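From: Hicham Amrani
Date: 29/01/2022
Subject: Re: [Kivisar] Table layout for packing

> Do the items need a fixed spacing on the table, or is it enough
> that they don't touch? The Jeletti notes give 135 mm, the Fistero
> ones 163 mm.

Use 163 mm. At 135 mm the larger packages catch on their neighbors when they are turned. Keep the middle of the table clear and put items toward the sides.
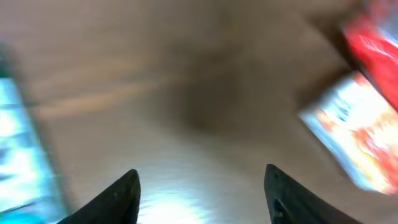
Fig. 1: Tabletop, with a blue and white item at left and a red one at upper right. Note the glare on the surface.

The glare is a separate issue. I would move the lamp back 500 mm before trying a mat, as mats shift when boxes are slid across them. Radu has the old layout sheet; please discard it and work from revision 29.

Hicham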